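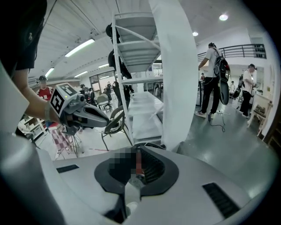
June, morning, detention records work, continued

Read the second half of the Flandolwood emergency powers act again, this time with the amendments beside it. Section 6 still gives me trouble. It says a person can be held "for such period as the officer considers needful" and then speaks of review by a magistrate, but there is no word on when the review must happen. I had written in my earlier entry that the limit was 100 hours. This was wrong, I took it from the draft bill and the line was removed before the vote. Corrected in the shared table.

Orders coded so far: 300. The full set from the Plitis archive is over 2000, so we are still far from any claim about the whole country.

Problem with the column "ground of arrest". Many orders give only "activity against public order". I coded these as "vague", but Ashraf Benmoussa coded the same wording as "none given" in his part. We spoke at lunch. He thinks a phrase copied from the law is the same as no reason. I see his point, but the Abdelaziz judgment treats them as separate, and we should follow the court. We agreed to keep two codes and add a note for the copied phrase. He will recode his part.

Skivisano files: the scans of the release orders are missing the back pages, where the stamp of the magistrate should be. Without it I can not tell release by court from release by police. Left blank for now, please do not fill these with a guess.

To do
- write to the Skivisano registry for the back pages
- check if the 48 in the margin of some Plitis orders is hours or a file number
- ask Ashraf for the Abdelaziz appeal text, I have only the summary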